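In praise of the street tool library

I want to make the case for borrowing. Books we already borrow without thinking twice, and I love the library as much as anyone. I mean the other stuff: ladders, carpet cleaners, cake tins, the good drill, the big esky you need for one party a year.

When I moved to Westdale I owned more than I could fit in the shed. Two of the boxes hadn't been opened since the move before. Then Caroline Urio from the end of our street knocked on the door and asked if I had a pressure washer, and if so, would I mind putting it on the list. The list was a sheet of paper with 11 households on it. Under each name was whatever people were happy to lend. I read it standing in the doorway and I was hooked! Somebody four doors down had a pasta machine. Somebody else had a tile cutter, and I'd been putting off our bathroom for a whole winter for want of a tile cutter.

The bathroom is done now. I did it badly in one corner, behind the door, and I'm proud of the rest.

What I love most is how it changes the way you look at your own cupboards. You open one and think, who could use this? A preserving pan that comes out in December is a sad thing for the other months of the year. Put it on the list and it starts having a life. Ours has been to more houses than I have, and it came back once with a jar of plum jam in it, which I hadn't asked for and ate in two days with a spoon.

The small things go out as often as the big ones, too. I thought it would all be power tools, but people want a decent duster, a long level, a funnel that fits the radiator.
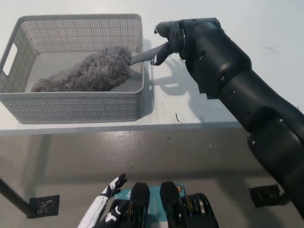 A fluffy grey duster and a perforated plastic basket, the humble end of the lending list.

Now, the objections. I've heard them all, mostly from my brother-in-law. Things get broken. Yes, they do - more often by their owners, in my experience, but they do. Our rule is that you say so straight away and the two of you sort it out over a cuppa. Things come back late. Also true. I've waited 17 days for my own ladder, with the gutters full, and I grumbled the whole time. Then I remembered I'd had Aminu Shehu's sander since Easter.

The objection I take seriously is that it only works where people already know each other. I think it runs the other way. I knew three neighbours by name before the list. I know more than 20 now, and I know which of them can sharpen a chisel.

I'd love to see councils get behind this. Give every neighbourhood a dry room with shelves and a lock, and let people get on with it. Stostmont has one in the old scout hall and I came home from a visit there talking so fast my wife told me to sit down. They had a sewing machine! They had tents!

Start small if you're keen. Write down five things you own and don't use much, and show the person next door.

Comments

Toshiko Hamada
We tried this in our building and the carpet cleaner alone made it worth doing. Would add: write your name on everything, including the cords.

Njoroge Rashidi
Lovely piece, but I'm with the brother-in-law on chainsaws. Some things I'd never lend.

Ikechukwu Ugwu
Does the Stostmont hall take donations? I have a bread maker in very good nick and no bench to put it on.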